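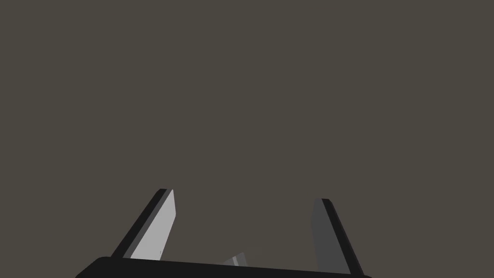

Gridwood museum to show restored pages from the Selis workshop books

2007-10-29

The Gridwood Museum of Art and Science will open an exhibition in February devoted to the Selis workshop books, a group of notebooks kept by painters, surveyors and instrument makers in the town of Selis during the late sixteenth century. The museum announced the program on Monday.

The exhibition will present 64 leaves, most of which have not been shown in public before. They come from seven bound volumes that passed through several private libraries before the museum acquired them. Conservation work was carried out at the Lill paper studio and took 17 months.

The workshop books are known to historians for the range of subjects they cover. Studies of hands and drapery share pages with plans for canal locks, notes on the mixing of pigments, and tables used to calculate the height of church towers. Several of the writers also copied out songs, and one volume contains a short treatise on the tuning of lutes.

"These books were working tools, and they were handled every day," the museum said in a statement. "The pages carry corrections, sums, lists of debts and, in some cases, the marks of wet brushes. The treatment was planned so that this evidence would remain in place."

Before the work began, many of the leaves could not be opened safely. Iron in the ink had weakened the paper, and an earlier repair, probably made in the nineteenth century, had left a layer of animal glue along the inner margins. The studio removed the glue in stages and supported the damaged areas with thin tissue. Two of the volumes have been left unbound -- their original covers are lost -- and will be stored flat.

The museum has also completed a new catalog of the full collection, which lists 214 drawings and diagrams. The previous catalog gave a lower total because it counted sheets with drawings on both sides only once. The new edition corrects the order of the leaves in the third and fifth volumes and includes a full transcription of the pigment notes.

Part of the display will be given to the Sikmont map, a large survey of the river valley east of Selis. The map was folded into the back of the sixth volume and was long thought to be a later addition. A study of the handwriting now links it to the same workshop.

Light levels in the galleries will be kept low, and the leaves on view will be changed once during the run of the exhibition. School groups may reserve guided visits on weekday mornings. Requests should be made in writing to the museum's education office -- places are limited, and groups from the Gridwood district will be given priority until the end of the year.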